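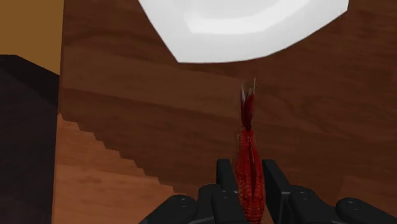

An upright ear of red corn.

FOR IMMEDIATE RELEASE
October 2020

Erwood Desk adds archive checks for viral "ancient discovery" posts

Free service for local newsrooms. Opens to all subscribers today.

Erwood, the fact-checking desk run out of the Valente Media Center, is starting a new service for small papers and radio stations that get sent old pictures with new stories attached. Tomb finds, shipwrecks, mummies, "lost" cities. Reporters send the post, Erwood traces the earliest copy it can find and writes back with a short note and links. No charge through January.

The desk logged 1,171 reader requests in the past year. Of those, 200 dealt with archeology or history claims, more than any other subject except health. Most were real pictures with the wrong place, wrong date or wrong explanation.

"People want to know where a thing came from. Fair question," said Carla Fakhoury, editor of the Erwood desk. "A museum posts a picture with a perfectly good caption, someone crops it, and two weeks later it's a giant from a cave in another country. We can usually find the museum."

How it works. Newsrooms fill in a one-page form with a link or a screenshot. A checker runs the image through several search tools, then calls or emails the museum, dig team or photographer if one can be identified. Each note gets one of four ratings: Accurate, Missing Context, Wrong Place or Date, or Made Up. If we can't reach a source we say so and the check stays open. Corrections go at the top of the note, with the time of the change, and stay there.

A trial run started in the spring with 8 newsrooms. They sent in 67 posts. The longest check was a claim about a carved stone supposedly pulled from the river at Uldale, which went around on three platforms and took the desk the better part of a month. Rating was Wrong Place or Date. The stone is real, it sits in a garden, and it was carved for a town fair.

"We are three people and a scanner," said Ruan Mkhize, news director at Lalau Community Radio, which took part in the trial. "A listener sends me a skeleton at six in the morning and I don't have a archeologist to call. Now I have someone who does."

Notes may be reprinted in full or in part with credit to Erwood. Please keep the rating and the links in. Audio versions on request, allow an extra day.

Also new: a weekly email listing open checks, so newsrooms dont send in the same post twice. Sign up is on the same form.

Interviews with Fakhoury available all next week, mornings best. Contact the press office at the Valente Media Center, weekdays.

###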